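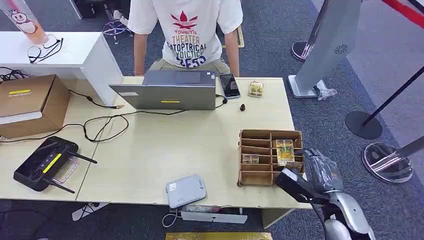
Pramorside office, second floor -- walk-round, 13 November 2025
Checked by: Hinata Minami

Extinguishers: tags in date. One hangs behind a coat rack, so good luck finding it.
Exit door, rear: opens. The sign says "alarmed". I pushed it and heard nothing.
Extension leads: FAIL in room 206. Two daisy-chained, again. Marked "resolved" in March.
First aid box: 50 bandages, no gloves.
Emergency lights: Šimkus say tested. No log sheet, so not signed off.
Carpet edge by kitchen: taped. Tape is not a repair.

Recheck after Šimkus send the log.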